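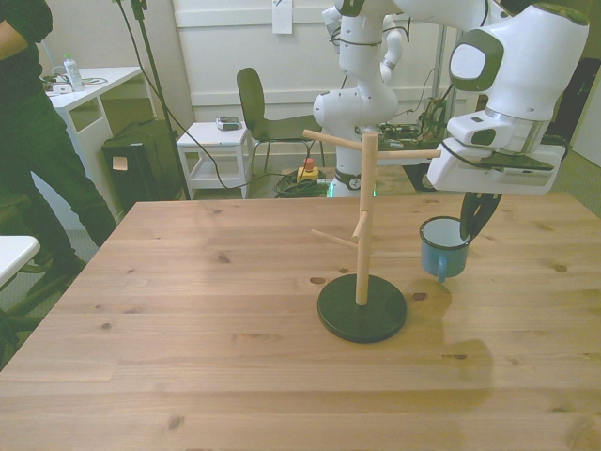 A robot arm holding a small blue mug beside a wooden mug tree.

How does a phone call find the right phone?

Have you ever been sitting in the back of a car, miles from home, when a grown-up's phone starts to ring? Nobody told the caller which road you were on. You might have turned off for a picnic, or got a bit lost near Larkcombe (it is very easy to get lost near Larkcombe, the signposts are dreadful), and still the call came through to that one phone and not to any of the others in the traffic jam. It seems like a magic trick when you stop and think about it, so let's stop and think about it properly.

Your phone is a radio

We don't often call a mobile phone a radio, but there is one tucked inside it. Actually there are several, all very small. The one we care about today can both send and receive, a bit like a walkie-talkie that is able to talk and listen at the same moment.

When you speak, a tiny microphone picks up the wobbles your voice makes in the air. The phone turns those wobbles into a long string of numbers, using only ones and noughts, and sends them out on radio waves. You can't see radio waves or feel them, and they travel as fast as light does. If you said "hello" to your gran in the next town, the radio part of the journey would be over long before you had shut your mouth.

A phone's radio is rather weak, though. It has to be, or the battery would be flat by breakfast. So your voice doesn't fly all the way to Gran's house by itself. It only has to reach the nearest mast.

Masts and cells

You have probably seen a phone mast even if you didn't know what it was. Some are tall grey poles at the side of the road with long boxes near the top. Some are fixed to the roofs of buildings, and a few are dressed up to look like fir trees, although I have never met a fir tree quite that straight.

Each mast looks after its own patch of land. Engineers call the patch a cell, and that is why people in some countries say "cell phone" where we say "mobile". If you could paint the edges of the cells on the ground and then float over them in a balloon, you would see a sort of wobbly patchwork quilt with the pieces overlapping at the seams. In a busy city the patches are small, as there are so many people who all want to use their phones at once. Out among the fields they can be very big indeed.

Imagine a make-believe island called Candov, with 42 masts on it. That means the island is covered by a quilt of 42 patches, and wherever you walk you are standing in at least one of them. (Real masts often look after more than one patch each, by pointing in different directions, but we'll keep Candov simple.)

"I'm over here!"

Now we come to the clever bit. Even when a phone is lying quietly in a coat pocket, it is listening. Each mast keeps sending out a little signal that says which mast it is, and the phone picks one that it can hear well. When the phone has moved a fair distance, it sends back a short message that means "I'm over here now!"

The phone company has computers that keep these messages safe in a kind of enormous address book. The address book doesn't know that you are on the third swing from the left. It only knows which group of cells your phone is in.

Let's say Bohumila Ondrejka lives in the north of Candov and wants to ring her friend Eduard Baláž, who is at the beach in the south. She taps his name. Her phone sends a message to her mast, and the mast passes it along a cable under the ground to the phone company's computers. They look up Eduard in the address book and find that his phone was last heard from near the beach, where there are seven masts. All seven of them call out for his phone, a bit like a teacher calling a name across a playground. Only Eduard's phone answers, and it starts to ring.

How does it know the call is meant for him? Inside his phone there is a SIM, a little chip with its own special number. Sometimes it sits on a card smaller than your thumbnail, and sometimes it is built in. No two SIMs have the same number, so even if there were more than 100 phones on that beach, the others would hear the message, see that it was for somebody else and stay quiet.

What happens if you move?

Suppose Eduard gets on the bus while he is still chatting. Before long he will reach the edge of his patch, and the mast he started with will begin to sound faint. His phone has been checking the other masts all along, and it tells the network which ones it can hear well. The network picks a better one and passes the call across. It's called a handover, and it's a lot like passing the baton in a relay race. It usually happens so quickly that neither of them notices.

Once in a while the baton gets dropped. Hills get in the way, and so do thick walls and tunnels, and then you hear a grown-up say "Hello? Hello? Are you there?" in a cross voice.

Something to try at home

Ask a grown-up if you can look at the bars at the top of their phone. Walk slowly round the house together and write down how many bars there are in each room. Try the kitchen, the landing, and the cupboard under the stairs if you have one. Then draw a plan of your house and colour in the rooms, dark for lots of bars and pale for hardly any. Are the pale rooms in the middle of the house, or all along one side? If you can, try again with a phone from a different company and see whether your map changes.

Words to remember

Cell: the patch of land that a mast looks after.
Handover: passing a call from one cell to the next.
Mast: a tall pole, or a set of boxes on a roof, that sends and receives radio waves.
SIM: the chip that tells the network which phone is yours.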